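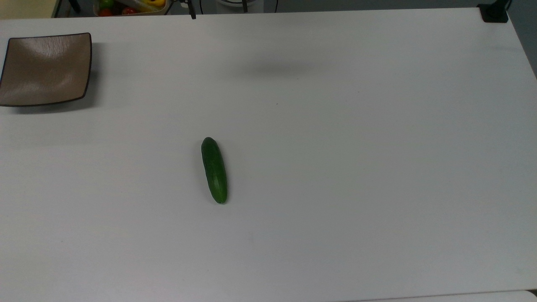
What Is a Cucumber?

Most people keep cucumbers in the same drawer as the lettuce and the carrots. Cooks call them vegetables. People who study plants call them fruits. Both are right, because the two groups use the words in different ways.

To a cook, a fruit is something sweet that you might eat for dessert. To a plant scientist, a fruit is the part of a plant that grows from a flower and holds the seeds. Cut a cucumber in half and you will find a lot of seeds in the middle. That makes it a fruit, along with tomatoes, pumpkins, peppers and green beans.

The cucumber family

Cucumbers belong to the gourd family. Their relatives include melons, squash, zucchini and pumpkins. If you put a zucchini next to a cucumber, it can be hard to tell them apart. Feel the skin. A cucumber often has small bumps. A zucchini is usually smoother, and it has a thick, hard stem with corners, a little like the stem on a pumpkin.

The inside is different too. A raw cucumber is crisp and full of juice. A raw zucchini is drier and a bit spongy.

How it grows

A cucumber starts as a flat, pale seed with a point at one end. The seed needs warm soil. If the ground is cold, it may rot before it can sprout, so gardeners in Gatville wait until May to plant theirs outside.

First come two smooth, oval leaves. The next leaves are bigger and rough, with tiny hairs. Then the plant begins to make a long stem called a vine. The vine cannot stand up by itself. It either creeps over the ground or climbs.

To climb, it uses tendrils. A tendril is a thin green thread that reaches out from the vine. When it touches a string, a stick or a fence, it curls around and holds on. Later the tendril twists itself into a spring shape. When the wind blows, the spring stretches a little and the vine does not tear.

Cucumbers that hang from a climbing vine often grow straighter than cucumbers that lie on the ground.

Two kinds of flowers

Cucumber flowers are yellow. On most plants there are two kinds, male and female. You can tell them apart by looking behind the petals. A male flower has a plain, thin stem. A female flower has what looks like a very tiny cucumber behind it.

The tiny cucumber will usually grow only if pollen gets from a male flower to the female one. Bees do most of this work. They visit the flowers to drink nectar, and pollen sticks to their hairy bodies. Some kinds of cucumber can grow without pollen. Those are often raised in greenhouses, and they have very small seeds or none.

After that, things move fast. In warm weather, with plenty of water, a cucumber can be ready to pick within two weeks of the flower opening.

Which end is which?

A whole cucumber has two ends. One is the stem end, where it was joined to the vine. The other is the blossom end, where the flower was. The blossom end can be a lighter green than the rest, as it is on the cucumber at the top of this page.

Next time you have one at home, look for the stem end. There may be a short bit of stem still on it, or a small round scar.

Cucumbers sometimes taste bitter. The plant makes bitter stuff in its leaves and stems, and this helps keep some animals from eating them. A little of it can get into the fruit, mostly at the stem end and just under the skin. If a slice tastes very bitter, do not eat it. Tell a grown-up and throw the cucumber away.

Why are they green?

We eat most cucumbers before they are ripe. If you leave a green cucumber on the vine for long enough, it gets fat and turns yellow or orange. The skin becomes tough and the seeds become hard. Gardeners who want to save seeds for next year leave one or two to get old like this.

At the school garden in Vemescombe, one cucumber got lost under the leaves all summer. When the class opened it up, they counted 300 seeds.

Mostly water

A cucumber is more than nine-tenths water. The water is stored inside very small parts called cells. Each cell is packed full, and that is why a fresh cucumber is firm and makes a crunch when you bite it. When a cucumber gets old, it loses water through its skin. The cells go soft, and then the whole thing bends.

You can see the water for yourself.

You will need: a cucumber, a plate, a little salt, a paper towel and a grown-up to do the cutting.

1. Ask the grown-up to cut six thin slices.
2. Lay the slices on the plate. Leave space between them.
3. Sprinkle salt on three of the slices. Leave the other three plain.
4. Wait 25 minutes.
5. Look at both groups. Pick up one slice from each and try to bend it.
6. Press a salted slice with the paper towel.

The salted slices should have drops of water on top, and they should bend more easily. Salt pulls water out of the cells. A plate with raised edges is best for this, so the water does not run onto the table.

Salt is also used to make pickles. Cucumbers are put in salty water or in vinegar, often with dill or garlic. They can be kept much longer that way than fresh ones can.

Words to know

Blossom: a flower, mostly on a plant that will make fruit.
Cell: one of the very small parts that all living things are made of.
Pollen: a fine powder made by flowers.
Tendril: a thin part of a climbing plant that curls around things to hold on.
Vine: a plant with a long stem that creeps or climbs.

Read next: How Pumpkins Grow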